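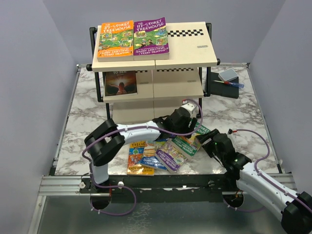
4 min read

What Do Kids Read When There's No Grade On It?
Project report, Berkay Yurt

For my spring project I wanted to find out how fourth graders pick a book when no teacher is picking for them. I help out at Skeltitz, the after-school club on my street, so I already had a room full of kids with strong opinions (very strong, as I learned). My plan was to run a book swap through March and write down what I heard.

The rules were simple. Bring a book, take a book, and tell me one sentence about why you took it. I had 300 paper slips printed at Akgül, the copy shop by the bus stop, and I came home with most of them unused, because the kids would much rather talk than write! So after the first week I gave up on slips and just sat there with a notebook.

Covers mattered way more than I expected. Kids would grab a book, flip it over, skip the blurb completely and open it somewhere in the middle to see if there were drawings. Series did really well too. If a kid had read one, they wanted the next one, and they didn't care much about going in order, which drove me a little crazy.
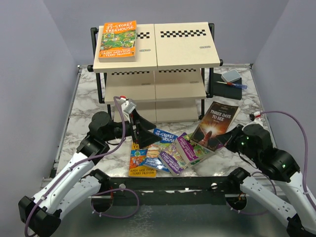 Three-tier rack, middle and bottom shelves empty.

The other big thing was friends. On the second Friday a girl stood up and acted out a whole chapter about a haunted bakery, and by snack time there was a waiting list for it. I had made posters for five books I loved at that age, and the posters did nothing. Three of those books came home with me again.

My weak spot is that I only heard from kids who showed up, and those kids probably like books already. I'd also start the notebook on day one. My teacher wants me to try it again at Kistia, across town, where the kids are a bit older, and I'd like to ask them about audiobooks too.

12 shares | 3 comments

mapleandmoss: The haunted bakery kid needs her own show.

Flurnlow: My son will only read a series backwards, so I feel your pain with the order thing.

dee_r: Did you ask them about comics? Mine won't touch anything else.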